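September, Wirna bench notes, table clearing
Started 10 a.m., kettle first

Carrying on from the last entry, where I promised to stop tuning the grasp scorer and then tuned the grasp scorer. The question for this month is still the dull one: can the arm clear a table that a person has been sitting at? I mean an ordinary table in an ordinary flat, with the usual drift of things on it. My own kitchen table would do for a hard case, but I am not ready to model that.

Set up the Flila dining room again in the simulator. Same round table, same cloth. I had left the cloth's friction at the default, so yesterday everything on it behaved as though it had been buttered. Turned it up. Things now stay where they are put, including one or two I would like to move.

Batch of 480 runs overnight, each with a 6 minute limit on the simulated clock. A run counts as cleared if every object ends up in the tray and nothing ends up on the floor. By that measure 27 cleared. I have clearing standards at home that are laxer than this, and I still think the arm would fail them.

Most of the failures are flat things. The gripper is happy with anything that has sides. Give it something thin lying on cloth and it presses down, closes on nothing, lifts, reports a success and travels to the tray with great dignity to let go of the air. The success flag comes from the finger command and takes no interest in whether there is anything between the fingers. Fixed that this morning. The success rate fell straight away, so the fix works.
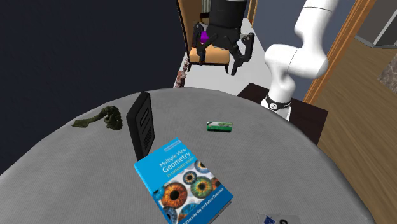

Flila dining room, arm over the table. Book, upright black thing, green packet, green tangle.

The book is the Hartley and Zisserman, which I put in as a joke and which has since cost me a good part of the week. It is a hardback lying flat and it is wider than the fingers open. A person slides it to the edge of the table, lets it hang over a bit and pinches it there. I wrote that in as a push primitive. The arm pushes well enough. It has no particular opinion on when to stop pushing, and the book goes on the floor. So multiple view geometry remains, as it was when I was a student, something I can't quite pick up.

Small green packet: fine when the fingers come down across its short side, hopeless along the long one. The planner picks the long one whenever the wrist path is shorter. Need a penalty there. Note to whoever has the planner branch, please don't "tidy" the approach weights again until I have put this in.

Upright black thing: gets knocked over by the forearm on the way to something else. The planner checks the gripper against it and is rather casual about the elbow. Swapped in the Aerts collision shapes after lunch, which are fatter. It now stays up, and the arm takes the scenic route to everything.

Green tangled object: best grasp of the lot, annoyingly. It has lumps everywhere and wherever the fingers close there is something to hold. I had it down as the hard one. The scorer had it down as the hard one too, so we were wrong together.

Tried the Zurnova suction settings on the book for an hour. It lifts beautifully. It would also lift the tablecloth, given the chance, and in one run it was given the chance.

On the chores question, someone upstairs asked whether this could be in a café by spring. I said it could clear up to 10 tables a day, provided the customers left only green tangled objects. This went down as a yes, so I had better write and correct it.

Next:
stop condition for the push, from the overhang
short-side penalty for packets
elbow clearance, then put the thinner shapes back
rerun the batch with the honest success flag
wash own mug, by hand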